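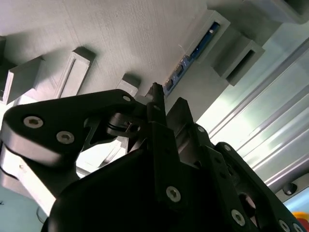 Notas do orador: controle e percepção com câmera no punho
Pesquisar neste site Digite sua busca Buscar

Slide 1. Título
Cumprimentar, dizer o nome do projeto (Pleltia) e passar. A palestra cobre o software. Quem quiser saber da mecânica pode me procurar no intervalo.

Slide 2. O que a câmera vê
A câmera fica junto à garra, então boa parte da imagem é a própria garra: chapas pretas, parafusos de sextavado interno, a peça longa que entra pela esquerda. No alto aparecem o plástico cinza estriado, a placa de circuito azul no encaixe e o trilho de alumínio do lado direito. Perguntar à plateia quantos pixels sobram para o objeto. Esperar alguém responder. Mostrar o laranja e amarelo no canto inferior direito.

Slide 3. Máscara da garra
Na primeira versão usamos uma máscara fixa. Ela falha quando os dedos mudam de abertura. Hoje a máscara é calculada a cada quadro a partir dos ângulos das juntas e do modelo CAD, com margem de 12 pixels. O módulo se chama Brarnonness. Se perguntarem por que não treinamos uma rede para isso: já temos o modelo geométrico e ele custa pouco processamento.

Slide 4. Preto sobre preto
O corpo da garra fica quase todo na sombra e a luz branca atravessa os vãos do mecanismo. A exposição automática media a imagem inteira e oscilava. Passamos a medir só fora da máscara. O ganho tem limite fixo. Não entrar em detalhes do driver aqui, fica para o slide 9.

Slide 5. Calibração mão-olho
São 14 poses. Com menos que isso a rotação fica mal condicionada. Depois de trocar qualquer parafuso do suporte, recalibrar. O script recusa a calibração se o erro de reprojeção passar do limite do arquivo de configuração.

Slide 6. Laço de controle
Controle a 100 Hz, percepção mais lenta. As duas partes trocam dados por uma fila de um único elemento, sempre o mais recente. Latência máxima aceita da imagem até o comando: 80 ms. Acima disso o controlador segura a posição e registra o evento. Mostrar o gráfico e explicar os eixos antes de falar da curva.

Slide 7. Planejamento
O planejador recebe a pose do objeto com a covariância. Se a incerteza lateral for maior que a folga entre os dedos, ele pede outra vista antes de aproximar. Essa regra foi sugestão do Toivo Hirvonen na revisão de março. Dar o crédito.

Slide 8. Ferramentas
O visualizador Dundcombe reproduz a gravação com a máscara sobreposta e as juntas na mesma linha de tempo. Relógio único para tudo. Perdemos muito tempo com carimbos de horário de duas máquinas diferentes.
Se a demonstração travar, usar o vídeo local, pasta "reserva".

Slide 9. O que ainda não funciona
Reflexos no alumínio geram bordas falsas. O filtro atual remove parte delas e também remove bordas de objetos claros. Objetos que só aparecem em um pedaço pequeno no canto são ignorados pelo detector. Driver da câmera: o ajuste de exposição só entra em vigor no segundo quadro seguinte.

Slide 10. Perguntas
Repetir a pergunta no microfone antes de responder. Sobre licença do código, responder que a parte do visualizador será aberta e que o planejador depende do acordo com a Dovhaniuk. Deixar o endereço do repositório na tela.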